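The bag drawer, and other August jobs

We have lived in Lemelwood for eight years now, and in all that time I don't think I have once been able to open the bottom kitchen drawer without something puffing up and catching in the runners. It's the bag drawer. Everybody I know has one, or has a bag of bags hanging behind the larder door, which comes to the same thing. Mine had got to the stage where you had to shut it with your knee.

So on Thursday, with the rain coming down and the allotment out of the question, I made a big pot of tea and tipped the whole lot out on the kitchen floor. Oh, the things in there! Carriers from the old shoe shop in Naseck that closed before we'd even moved here, a thick paper one with string handles I had been "saving", and a freezer bag with 50 pence and a button in it. I sat down among it all and rather enjoyed myself, if you must know. My mother used to iron hers (paper ones, I hasten to add) and keep them flat under the tablecloths, and I thought about her a good deal while I was at it.

The trouble with plastic is that it won't stay where you put it. I smooth one out, turn to pick up the next, and the first has quietly blown itself up again. I must have tried every way of folding there is, including the little triangles my neighbour swears by, which look lovely in a row but take me an age. In the end I went back to rolling them loosely and standing them up in an old biscuit tin.

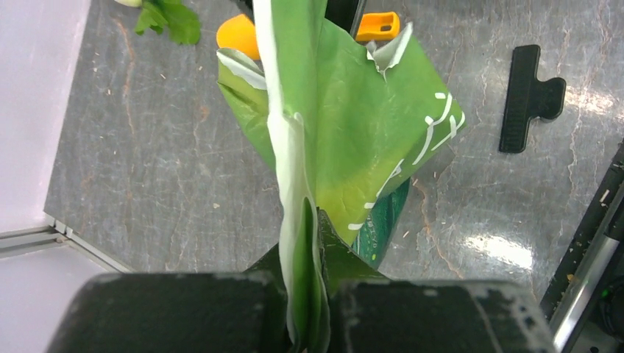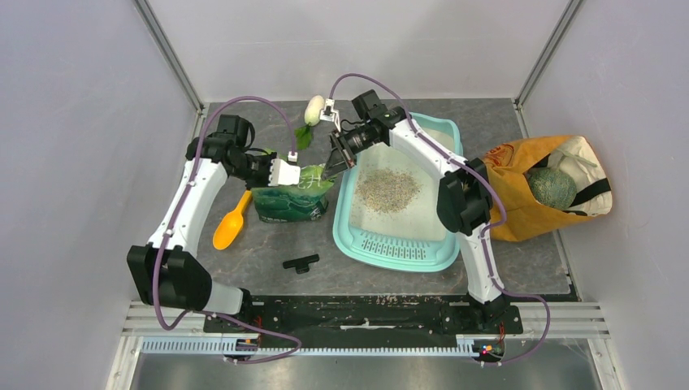
Green plastic, and every bit as crumpled as mine.

What stayed and what went

I kept the strong ones for shopping and a few of the thin ones for wet boots and muddy leeks. Anything split went in the sack for the collection point at Karam, where they take the soft stuff as long as it's clean and dry. I do like going over there, as it's only 4 miles and there's a very decent bakery next door, so I generally come home with a loaf and a cheese scone I hadn't planned on.

The paper ones I've put by for the jam stall at Banine next month. Last year we ran out before lunch and people were walking off with jars in their coat pockets!

The drawer now has tea towels in it, folded, and it opens with one finger. I've been in to look at it several times. Next on the list is the cupboard under the stairs, but I want a dry day for that, and somebody to hold the torch.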